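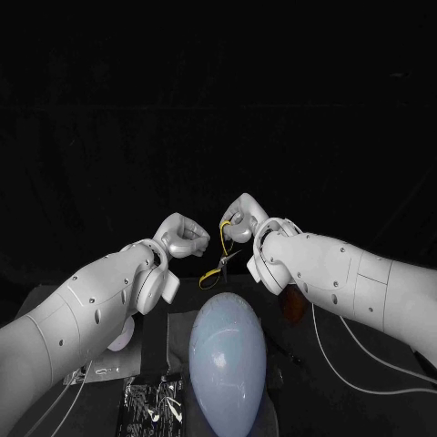
Most of what goes wrong in a small black-box theater goes wrong at shin height. The Flondby passed its fall walkthrough on 20 September 2022, with the comments below, and a good number of them come down to dark things being parked in front of other dark things. A dark tabletop with solid black behind it, like the one at the top of the page, looks very handsome and has corners all the same. Please read the comments as well as the check marks. The check marks are there mainly for the insurance people.

HOUSE AND SEATING

[x] Aisles clear, full width
Clear on the day. A prop trunk was spotted creeping back by lunchtime.

[x] Step edges marked
Row C tape is curling. Replace before someone takes it home on a heel.

[ ] Seat bolts tight
Two seats in the back row recline. They were not sold to us as reclining seats.

[x] Capacity sign posted
The sign says 494, which is correct if both balconies are open. Only one balcony is open. Put the other sign up.

EXITS

[x] Exit signs lit
All lit. Yes, they spill onto the stage. No, you may not cover them "just for the quiet bit."

[x] Exit doors open with one push
The stage left door opens with one push from a strong person. Oil the bar and try again.

[ ] Emergency lights hold on battery
Test is 30 minutes. The lobby unit gave us 14 and retired. New battery on order.

STAGE AND WINGS

[x] Tables and platforms edged in white tape
Done for the Velari set. Prop tables in the wings still have bare edges - tape the corners first, then the long sides.

[x] Black drapes hung clear of lamps
Fine. The upstage drape is a hand's width closer to the heater than I would like, so the heater has moved.

[x] Flame treatment tag on drapes
Tag found, eventually, sewn on the inside. Valid through October. Book the re-treatment now and enjoy the rare feeling of being early.

[ ] Cables taped or ramped
Mostly. One extension cord crosses the stage right entrance under a bath mat. A bath mat is not a cable ramp.

LIGHTING AND POWER

[x] Safety cables on every hanging fixture
Passed. The Modari spots have new ones.

[x] Nothing over 1,000 watts on the old dimmer
Passed, after the coffee maker was unplugged.

[x] Ladder feet intact
Three good feet and one that is thinking about it. Do not use the short ladder until that foot is replaced.

Open items go on the clipboard by the call board. Initial them when they are fixed, and not when you have thought about fixing them.

Related
- Prop table labels and who gets to move them
- Cho Room: seating layouts
- Fog machine rules, revised again
- Ladder sign-out sheet

Contact the Flondby production office | © 2022 The Flondby | Back to top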